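Folding station talk, speaker notes
Romumero site, returns department
2023-07-11

Slide 1. Who I am and what I'll cover
Say hello, check the microphone. I run the returns floor at Romumero. We handle worn and unworn clothing sent back to three online shops. I'll talk for 16 minutes and then take questions. I won't go into the software, as Kirum have their own session after lunch.

Slide 2. The job before March
Every garment was opened, checked, folded and bagged by one person at one table. On a busy shift a table got through 101 pieces. Most complaints were about wrists and shoulders. Folding was the part people wanted rid of, and denim was the part of folding they disliked most.

Slide 3. The job now
Two arms on one rail, working on a tabletop. Clothes are put down beside them and they take one piece at a time. Leave the slide up for a bit and let people look at the denim stage.

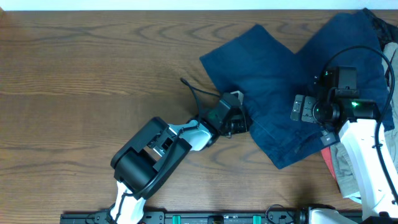

Slide 4. What changed for staff
Checking is still done by hand. Stains, missing buttons and smells all need a person. Folders became checkers, and two of them now look after the arms as well. Their pay grade went up one step. We should have agreed that before the start and didn't, so it was backdated.

Breaks are the other thing. People used to stop when a pile was finished. The arms don't finish a pile in the same way, so for the first few weeks people skipped their breaks. We went back to fixed times.

Slide 5. What people didn't like
Less talking. The old tables faced each other and the new ones don't. We are moving four of them back.
Being asked to watch a machine for a whole shift. We now swap every two hours.

Slide 6. Numbers
2359 garments in the first full month, 122 of them refolded by hand. Heavy denim and anything with a hood come up most often in that second figure. Say that Jalali are running the same trial on towels and will share their results.

If there's time, mention the rail height. Questions.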